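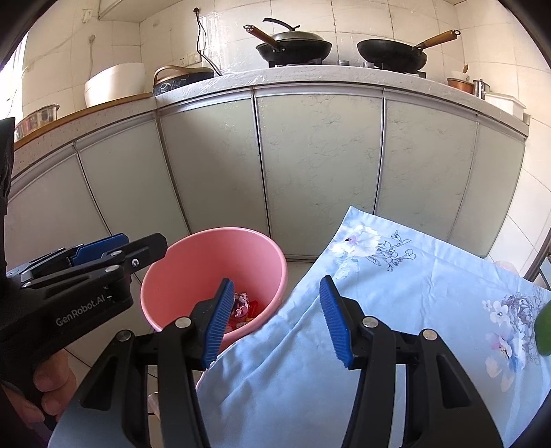
Category: Household / Kitchen and laundry

Fistwood Kitchen Floor Set

README, version 2

Fistwood collects short recordings of ordinary chores done in home kitchens. This part covers jobs that happen on or near the floor: emptying bins and buckets, picking up wrappers, folding cloths, and moving things out of the way before mopping. It holds 2,539 clips from 29 kitchens.

Contents

clips/ — one folder per kitchen, numbered
labels.csv — one row per clip
rooms.csv — one row per kitchen, with floor, counter and stove type
CHANGES.txt — edits since version 1

What counts as a kitchen

Any room with a stove that is used for cooking. The sample kitchen has a curved counter with marbled cabinet doors, a white tiled floor and a gas stove with two black woks on it. The pink bucket on the floor has wrappers in the bottom, so it is entered as "bucket, trash". An empty bucket is "bucket, empty", and one holding water is "bucket, water". Color goes in its own column.

Cloth labels

Use "cloth" for any loose fabric unless the clip makes its use plain. The pale blue flowered piece by the bucket is "cloth, printed". Please don't guess between towel, apron and curtain. In version 1 we did, and Daltholm and Koller labelers disagreed on so many rows that the column was dropped.

Cookware labels

Woks and pots have separate labels. A lid gets a row of its own only if it is moved during the clip. Rice cookers and pressure cookers are both listed under "appliance", with the type in the notes column. Items that stay on the counter for the whole clip go in rooms.csv and are left out of labels.csv.

Known problems

Kitchen 9 has two folders because the labels were split by mistake. Use the second.
Clips from Vurkodmont give cabinet colors in the older list, where gray and green share a code.
Wrappers are labeled as a group, so the set is no good for counting pieces of trash.

Last edited 3/23/20. The room list was last checked in February.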